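Keeping a Bare Mattress Clean Between Sheet Changes

Posted 2023-10-14 in Bedroom and Linens

When we moved out to Cumholm, I did what I suspect a lot of people do with a new mattress, which was to put a sheet on it and forget about it until the sheet wore thin. Then one January I stripped the bed to flip the pad and had a good look at the quilting underneath, and oh my. Crumbs, lint, a bit of tissue, a bobby pin, and something that I believe had once been a cough drop. I have been a bit of a fanatic on the subject ever since, so settle in!

The trouble with a quilted top is the very thing that makes it nice to lie on. All those puffy panels have seams sunk down between them, and everything that lands on the bed rolls downhill and stays there. A flat hand swept across the top will get what is sitting up on the puffs and leave the rest right where it was. A vacuum does better, but ours (a Canoteck, a good eleven pounds of it, and I feel every one of them on the stairs) has an upholstery head that tends to grab the fabric and pucker it, and I don't drag it upstairs for one little wad of fluff.

So for the in-between times I use a hand brush and dustpan, the plain plastic sort that nest together. Mine are from Pinis and cost me 49 cents at a yard sale, and they have outlasted two fancier ones. Now, please keep a set only for the bed. I can't say this strongly enough. The one from under the kitchen sink has been places. If you only have the one set, wash both pieces in warm water with a squirt of dish soap, rinse, and stand the brush bristles down on a towel overnight, as you don't want a damp brush anywhere near a mattress.

When you shop for a dustpan, run your thumb along the front edge. A bare plastic lip can be sharp enough to snag a stitch, and once a quilting stitch goes it likes to take its neighbors along. A rubber strip on the lip is much kinder to cloth, and it bends a little to meet the surface as well. Soft bristles for the brush, too. Save the stiff ones for the porch.

How I go about it:

Strip the bed completely, pad and all, and fold the sheets in toward the middle before you lift them so the crumbs go with them. Shake them outdoors if the weather is decent.

Open the curtains. Light coming in low from the side shows up bits you would never see with the ceiling lamp on.

Start at the head of the bed and work toward the foot, following the seams with the corner of the brush. Short strokes, and hardly any pressure. If you scrub, you will only work the fine stuff down into the fabric.

Set the dustpan down flat on the mattress with the lip facing you or facing the pile, whichever suits your wrist, and press gently behind it so the lip sinks in level with the quilting. Then coax the pile in. On a soft surface the brush wants to flick things over the top, so go slower than you would on a floor.

Pick up anything sticky or crumpled with your fingers or a tissue first, if you suspect it will smear. Candy is the worst for this. Let it harden and lift it off whole.

Finish along the border where the top meets the side. There is nearly always a line of lint tucked up against it, and it comes away in one long satisfying roll.

After that I leave the bed bare for 90 minutes or so with the window cracked, and if it smells a touch stale I sift a little baking soda over the top first and vacuum it off afterward. (Yes, that is a day when the Canoteck does come upstairs.) A reader in Debnath wrote to ask whether cornstarch would do instead. I tried it and wouldn't bother. It cakes in the seams.

One more small thing. Sweep the floor last! Whatever you miss up top ends up down there sooner or later, and it is a pity to do the boards twice. 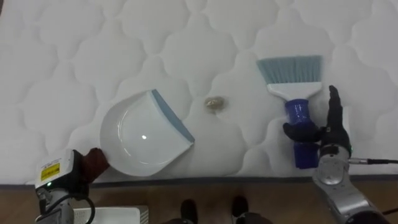 Blue-lipped dustpan and blue-bristled hand brush on the quilted top, with one small crumpled bit to sweep up.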